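Location de linge Alier : vos questions

Comment se passe la première livraison ?
Vous commandez avant 15 heures, nous livrons le lendemain. Sauf en avril, où tous les gîtes de la région découvrent en même temps qu'ils ont des clients.

Faut-il laver les serviettes avant de vous les rendre ?
Non. Par pitié, non. Secouez le sable et mettez-les dans le sac, nous ferons le reste.

Combien de serviettes par personne ?
Une grande et une petite. Au-delà de 6 personnes, nous ajoutons un jeu de secours, qui finit généralement à la piscine.

Puis-je choisir la couleur ?
Oui : blanc, gris ou bleu clair. Le blanc est très demandé par les gens qui n'ont pas d'enfants.

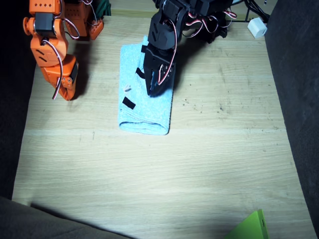
Bleu clair, pliée.

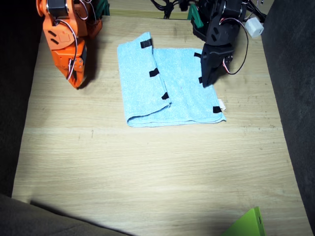
Et si une serviette disparaît ?
Elle est facturée au prix du neuf. Les peignoirs aussi, même quand le client jure qu'il est arrivé avec.

Vos draps sont-ils en coton ?
100 % coton, y compris les taies. Ils froissent un peu, comme tout le monde en vacances.

Acceptez-vous les taches de fond de teint ?
Nous les subissons. Le vin rouge part mieux. L'autobronzant, lui, relève du forfait « remplacement ».

Y a-t-il une caution ?
400 euros pour un gîte entier, rendus après contrôle du linge. Les chèques ne sont pas encaissés entre-temps.

Qui appeler en cas de souci ?
Viorica Grgić pour les livraisons, Emmanuel Waweru pour les factures. Si vous vous trompez, ils se passeront le téléphone en soupirant.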